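Fladik halts home robot trials after grip fault on laundry task

Robotics firm Fladik has stopped unsupervised running of its household humanoid after the machine twice failed to let go of an appliance door during testing in December. No one was hurt. The company says the robots will go back to full duty once a change to the hand software has been checked on every unit.

The fault showed up during laundry work at the company's Stonen site, a set of furnished rooms where the robots practice everyday chores. In both cases the robot had opened a door and was meant to release it before reaching down for the basket. The hand stayed closed. The rest of the body carried on with the next step, which pulled the door hard against its hinge.

In the first case the operator pressed the stop button and the robot froze in place with no damage done. In the second, shortly before 5 p.m., the stop came later and the hinge on a front-loading dryer was bent. The robot lost its balance as the door gave way and its weight was taken by the overhead support. An internal report says the feet left the floor for less than a second.

"The support did what it is there for," the company said in a written statement. "A robot of this size falling onto a hard floor, or onto a person, is the outcome we plan against. We are treating the second event as seriously as if the support had not been fitted."

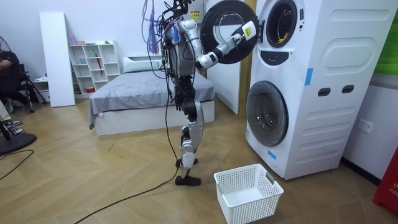 A humanoid robot holds the open upper door of a stacked washer-dryer during laundry work.

Fladik traced the problem to the way the hand reports its own position. When the fingers close on a thin edge such as a door rim, the controller saves a reading and compares it with a later one to decide whether the grip has been released. Under some conditions the saved reading was not cleared. The controller then took the old value as proof that the hand was open, and the arm was given permission to move.

The error had been in the software since a fall update, but it needed a particular order of events to appear. The robot had to grip the door, lose contact for a moment, and grip it again without a full reset in between. Engineers went back through 2,145 recorded door openings and found that order in only a handful of them. All but the two reported cases ended normally, as the hand happened to be open by the time the arm moved.

Doors are harder on a robot hand than they look, according to the company. A washer door swings on a short hinge, so the hand has to follow a tight curve while keeping hold of the edge. If the arm path is slightly off, the rim slides in the fingers and the hand closes again to correct. Those small corrections were what set up the fault.

The part that has drawn the most attention inside the industry is the delay in the second case. Fladik's rules call for the operator to stop the robot as soon as a hand fails to open on command. The operator's screen, however, was showing the hand as open, using the same wrong value as the controller. The operator relied on the screen and acted only when the door began to twist.

Vilela, which supplies the hand, said its hardware had worked as designed and that the finger sensors were sending correct data the whole time. It has asked other customers to check whether their own software stores grip readings in a similar way. Fladik did not dispute this and said the fault was on its side.

Six robots are affected. They may still be used, but only with the overhead support attached, at reduced arm speed, and with a second person in the room whose only job is to watch the hands and hold a stop button. Tasks that involve hinged doors, including the washer, the refrigerator and kitchen cabinets, need separate approval each time -- even for a robot that has already been updated.

The software change makes the controller ask for a fresh reading from the fingers before the arm is allowed to move away. If the reading does not arrive, the arm stays where it is and an alarm sounds. Fladik is also adding a force limit, so that the arm will stop if it meets strong resistance after a release. The operator screen will take its hand status straight from the sensors.

Safety consultancy Fikis has been hired to review the stop procedure and the screen layout. Its report is expected in about two months and will cover how operators are trained to respond when what they see on the screen does not match what they see in the room. Fladik said it would share the main findings with its trial partners but did not say whether the full report would be made public.

A planned trial in private homes has been put back. The company gave no new start date and said the homes already signed up have been told. The damaged dryer has been replaced, and supervised laundry runs at Stonen have started again.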